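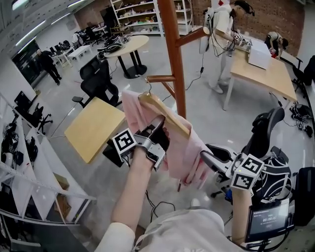
*Photo: Ermira Popescu*

**First time at Myung on Saturday, what should four of us order?**

Hello all! My husband's parents are coming to stay and we've promised them a proper Korean barbecue, having talked it up since October. I've booked a table at Myung, the one up the stairs behind the bus station, and now I'm getting nervous. There are four of us, one doesn't eat pork, and my mother-in-law is wary of anything spicy (she finds black pepper a bit much, bless her). Do the staff cook the meat for you or are we left to it? And is it better to get one of the set platters or pick things separately? I'd like to keep it under 200 for the whole table if that can be done without anyone going home hungry.

Vesna Matić

---

**Marin Hoxha**

You'll have a lovely time, Vesna! We go for most family birthdays and I've never had a bad piece of beef there. The staff start the first plate off for you and then mostly leave you with the tongs, though if you look lost they come back and take over, and they're very kind about it.

With no pork I'd leave the platters alone, as the big one is half pork belly and they weren't keen on swapping when we asked. Get the short rib, the marinated beef and the chicken, and share those three between you. Add a steamed egg for your mother-in-law, it's soft and mild and comes up bubbling in its little pot, and the soy garlic chicken wings aren't hot at all. The little side dishes are refilled free, so do ask. Wait until the meat's nearly gone before ordering the cold noodles, or you'll be full of noodles like we were the first time.

You should come in under your budget unless somebody gets going on the plum wine.

---

**Fatos Dumitrescu**

Halano is better. Cheaper too.

---

**Audrey-Anne Robichaud**

I like Halano as well, but it's very cramped for four and everything there is fiery, so I'd stick with your booking. One thing to add to Marin's list: ask for the clear radish soup, which isn't on the English menu. Ring ahead about the pork and they'll bring a separate grill plate, they did it for my sister without any fuss. Wear something you don't mind washing!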